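**1/** The robots have been at our Dratlow packing site since January, so here's my performance review of them. They don't get one otherwise. I checked with HR.

**2/** Before: 14 of us on the lid line, 400 lids an hour on a good shift. Now: two people on the line, and the rest of us "redeployed to value-added tasks." My value-added task is teaching an arm to pick up a lid.

**3/** I have closed 746 lids in front of this thing. My mother asked what I do for work and I said - I'm a role model.

**4/** In fairness, my wrists have stopped hurting. My wrists would like it on record that they support the future. The rest of me is waiting to see the new pay grades.

**5/** What's gone is the talking. You used to hear about everyone's divorce by lunch. Now I say "come on, buddy" 80 times a shift and get no gossip back at all.

**6/** Office hours, my bench: 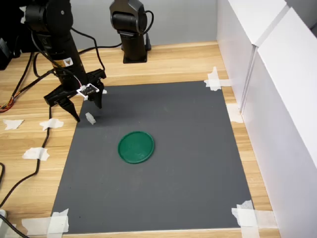 Yuk-lan Lai replied that her depot got the same speech about value-added tasks, and that they should get the retraining hours in writing before anyone learns to love the arm.

**7/** She's right, and I've asked. Wevthorpe management says a document is coming. The arm and I are both on standby.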